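Datasets > Tabletop > Wesa > README

Search this site Enter keyword Go

# Wesa: recording rules and data card

Maintainer: Vilgot Solheim
Last edited: 22 August 2020

Wesa is a set of 367 episodes of short pick-and-place tasks on a table, recorded with one small arm. These rules apply to anyone adding episodes. Older episodes from Punent were checked against them in March, and the ones that failed were moved to `rejected/`.

## Before recording

- Clear the table of everything that is not in the task file.
- Run the arm to its home pose and back twice. If a joint clicks or drifts, stop and recalibrate.
- Check that the servo wires have enough slack for the full reach of the task. A wire that pulls tight at any pose fails the check.
- Keep one hand near the power switch whenever torque is on.

## Objects and placement

Each task uses one small object and one container. Put the container down first. The small object may lie at any angle, but it must be within reach of the jaw without the arm passing over the container. Do not line things up with the table edge or the wood grain. Change the placement after every episode.

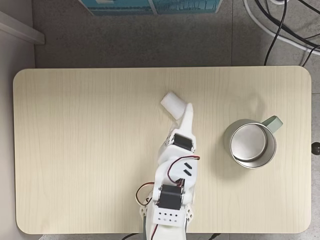
*Overhead view, block-and-mug task: white foam block by the jaw tip, steel mug to the right of the arm.*

Shadows are fine as long as they are soft. Do not add a desk lamp. Things on the floor past the back edge of the table may stay where they are, but they should not be moved in the middle of a session.

## During an episode

1. Start recording before the arm moves.
2. Keep hands off the table until the episode is saved.
3. Stop at 20 seconds even if the task is not finished.
4. Mark the result as `success`, `fail` or `void`. Use `void` only for equipment faults.

Failed episodes are kept. Do not delete one and record it again under the same number.

After 15 episodes in a row, turn torque off and let the servos rest. No session runs past three such blocks.

## Files

`episodes/` video and joint positions
`tasks/` one text file per task
`rejected/` not for training

Joint positions are stored in degrees. Files converted with Panicker before version 18 used radians and need to be converted again.

## Known gaps

There is only one arm and one table. Clear glass containers are not covered. The Nonis tasks have no `void` label, so equipment faults there are counted as failures.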